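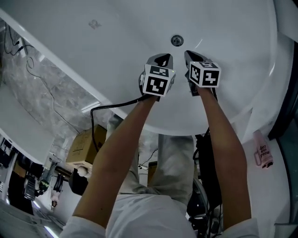
Rutska 648 Bathtub

White tub with a rounded rim and round drain
Brand: Rutska
Item no. 648-W
Sold by Birnotel Bath & Kitchen

Overview

The Rutska 648 is a plain white bathtub with curved inner walls and a glossy finish. The rim is rounded over, so there is no hard corner under your arm when you lean in to wash a child or scrub the bottom. The drain is round with a chrome ring.

It is made for people replacing an old tub in a bathroom of ordinary size. There are no jets, no lights and no built-in seat. Most of our orders for it come from landlords and from families redoing a hall bathroom.

Specifications

Length: 60 inches
Width: 30 inches
Finish: gloss enamel
Color: white only
Drain: round, chrome ring, 1½-inch outlet
Capacity to overflow: 42 gallons
Faucet: not included
Drain stopper: included, lift-and-turn

What comes in the carton

Tub
Drain ring and stopper
Rubber gasket
Care sheet
Installation template

Before you order

Measure the opening at the floor and again at rim height. Older walls lean, and a tub that fits at the bottom can bind at the top. Check your doorways and the turn at the top of the stairs too. We deliver to the ground floor — upstairs delivery has to be booked ahead and is charged separately.

The drain position on the new tub may not match your old one. Compare it with the template before you take anything out. If the pipe has to move, have a plumber look at it first.

Installation notes

Set the tub on a level floor and check the rim with a long level in both directions. Hand-tighten the drain ring on its gasket, then give it a quarter turn with a drain key. Do not use plumber's putty in place of the gasket. Fill the tub and leave it for an hour with the access panel open before you close up the wall.

Cleaning

Wipe with a soft cloth and a little dish soap, then rinse. Faint gray marks on the enamel are usually from metal, such as a ring, a bucket handle or a tool. Rub them with a damp cloth and Park No. 134 cream cleaner, working in small circles. Steel wool and gritty powders will dull the gloss, and the dull patch can't be polished back at home.

Keep bleach off the chrome ring. Dry the ring with a towel now and then if you have hard water.

Parts and related items

Replacement gasket, Rutska part 737
Lift-and-turn stopper, chrome
Park No. 134 cream cleaner, one bottle
Urstead tub mat, white or gray
Urstead corner shelf

Warranty and returns

The enamel is covered for ten years against chipping and peeling in normal home use. Rental units are covered for three. Unused tubs can be returned within 30 days in the original carton. Look the tub over before you sign for it and write any damage on the delivery slip. Claims for shipping damage need that note.

Pickup orders are ready after 10 a.m. at the Birnotel warehouse, Door 2. Bring a second person to help load.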